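1/ Notes on finding a toilet leak with a water meter and no special tools. I manage a small rental building, Plillness, and spent most of March on one unit's water bill. Posting the method in order so I can link to it later.

2/ The starting point was a bill showing 3,295 gallons for a one-person apartment. The same unit used 2,000 the period before. Nothing had changed in the lease, no new washer, no guests. The tenant reported no sounds and no wet spots.

3/ First check is the meter itself. Most have a small dial or triangle that turns at very low flow. Close every faucet, stop the dishwasher and the ice maker, then watch it. If it moves, water is going somewhere.

4/ Ours moved, stopped, then moved again. That pattern matters. A pinhole in a supply line gives steady movement. A toilet gives bursts, as the tank level drops until the fill valve opens.

5/ Intervals between bursts were 16 minutes, very regular, measured at 2 a.m. with the tenant's permission. Regular intervals point to the flapper. Irregular ones point to the fill valve, or to a person you forgot was awake.

6/ Next, isolate. Turn the stop valve under the tank clockwise until it seats. Go back to the meter. If the dial stays still for two full intervals, the toilet is the source. If it keeps moving, reopen the stop and go on to the next fixture.

7/ Do not force an old stop valve. Many have not been turned in years and will drip at the packing nut afterward. A quarter turn on the nut normally cures it. If it doesn't, you now have a second repair.

8/ Dye test, for confirmation. Lift the tank lid, add food coloring, leave it alone for half an hour, look in the bowl. Color in the bowl means the flapper or its seat is passing water.

9/ Two-piece toilets have one more joint to think about, between tank and bowl. A failure there goes onto the floor and is easy to find. A failed flapper goes down the drain and is not. 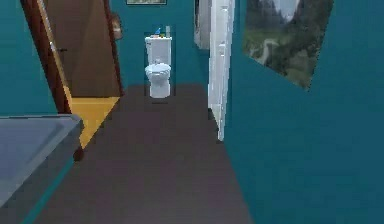
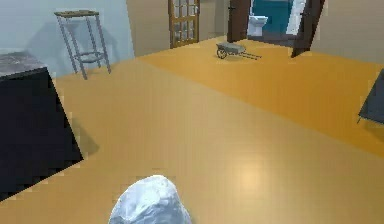

10/ Flapper replacement: shut off, flush, unhook the old one, wipe the seat with a cloth, hook on the new one. Match the size. Two-inch and three-inch flappers are sold side by side and are not interchangeable.

11/ I used a Vuvonton three-inch. It sealed on the first try and leaked again within days. The chain was too long and was getting caught under the edge. Leave half an inch of slack, then cut off the rest.

12/ If a new flapper with a correct chain still leaks, run a fingertip around the seat. Mineral scale feels like fine sandpaper. Light scale comes off with a nylon pad. Don't use a metal scraper on a plastic seat.

13/ Water level is a separate fault with the same symptom. It should sit an inch below the top of the overflow tube. Above that, it runs into the tube continuously and the dye test on the flapper will look clean.

14/ Correction to 5, from Yannick Hoarau: a slow fill valve can also produce regular bursts if house pressure is stable. He's right. Treat the interval as a hint and the dye as the test.

15/ On cost. The flapper was cheap. The water was not, because sewer charges here are billed on metered intake. Check how yours is calculated before deciding a small leak can wait.

16/ Someone asked about clip-on leak sensors. I tried the Vultosik on a different unit. It reads the meter dial optically and logs it. Works well on a clean dial face, poorly on a scratched one. Battery door is flimsy.

17/ Floor puck sensors don't help with this. They detect water on the floor. A flapper leak never gets there.

18/ Wilson Marulanda asks whether the utility will credit the loss. Ours allows one adjustment per account with a receipt for the part and before/after readings. Ask before you fix it, as some want an inspection first.

19/ Readings after the repair: no dial movement overnight, 811 gallons over the next period. That is low even for this unit, so I'm assuming the tenant traveled and will wait for another period before calling it a baseline.

20/ Snorradóttir's maintenance handbook has a good table of flapper sizes by tank type, in the back, after the section on traps. My copy has the old page numbers so I won't quote them.

21/ Open item: the stop valve in that unit still weeps slightly when turned. Replacement needs the riser shut down, which means notice to four apartments. Scheduled with the next boiler service.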